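Ticket 158: Left hand stalls over the table, basket task, simulation
Status: reopened
Component: hand controller / contact handling
Reported by: Jhun Fajardo
Build: Trestska nightly, Cokent table setup

Summary

The task is to pick up the groceries and put them in the basket. On some runs the left hand comes down toward the items and stops. No error in the controller log. The run times out and gets scored as "object not found," and I don't believe that for a second.

This was closed on Thursday as a perception problem. I'm reopening it. The object list is fine in every failed run I've checked, so I'd like to know what the perception diagnosis was based on.

Steps to reproduce

1. Load the round table setup with the basket in the middle.

2. Use the saved start layout and don't shuffle it. The layout matters, whatever the last comment says. The milk, the juice box and the can all sit on the left half of the table and the right half is clear. The juice box is on its side.

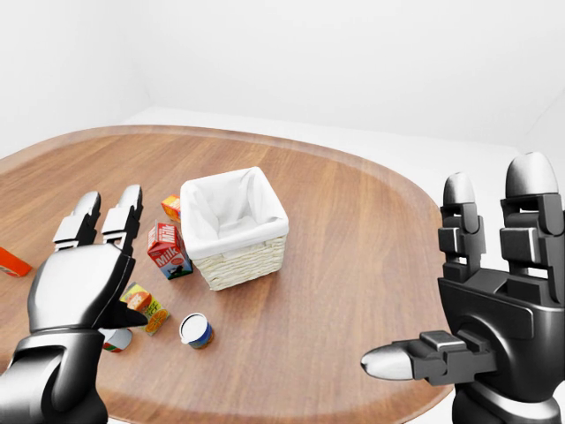
3. Start the policy with both hands enabled. Leave the step limit at 2000.

4. Watch the left wrist torque, not the video. When a run goes bad the torque climbs and stays flat at the limit until timeout.

Expected: the left hand closes on an item, or gives up and backs off.
Got: stalled in 5 of 30 runs. The right hand carries on as if all is well.

What I tried

Restarted the simulator between runs. Same thing.

Swapped the object models for plain boxes. Still stalls, so please stop blaming the milk carton mesh.

Turned off the left thumb collision shape. No stalls at all in a full batch. I don't offer this as a fix. A thumb that passes through the table will look great on the success chart and break something the first time we run it on hardware.

Moved the items to the right half of the table. No stalls there either, but I only did one batch and wouldn't bet on it.

Comment, Quiambao support

Thanks for the extra detail. We think this may be solved by the new contact settings in the Privulance plugin. Please update and confirm so we can close.

Reply, Jhun Fajardo

Updated. Ran the same layout again. The stalls are shorter and there are fewer of them, but they still happen. The changelog says "improved contact stability," and I can't tell from that what changed. Did someone find the cause, or did the contacts just get softer? If it's the second one, the hand is now pushing into things a bit further before it sticks, and I'd call that worse.

Two questions I'd like answered before anyone closes this again:

– Why does a hand sitting at its torque limit raise no fault? There's a check for it. I can see it in the config. Does it run for the left hand at all?

– Why is a timeout with a stuck hand scored as "object not found"? Anyone reading the scores will go off and retrain the vision side for a month.

Comment, Quiambao support

The torque check reads its joint names from the hand config. We're looking into whether the left side names match.

Reply, Jhun Fajardo

They don't. I looked. The wrist entry in the left config still has the old name from before the hand model was changed, so the check is watching a joint that isn't there and reporting zero. It has probably been doing that since December.

That explains the missing fault. It doesn't explain the stall, so please don't merge the two. I'll open a separate ticket for the name and for the scoring label. Keep this one open for the contact problem, and no hardware runs with the left hand until the torque check has been seen to trip on purpose at least once.

Next action: support to send the old and new contact settings side by side.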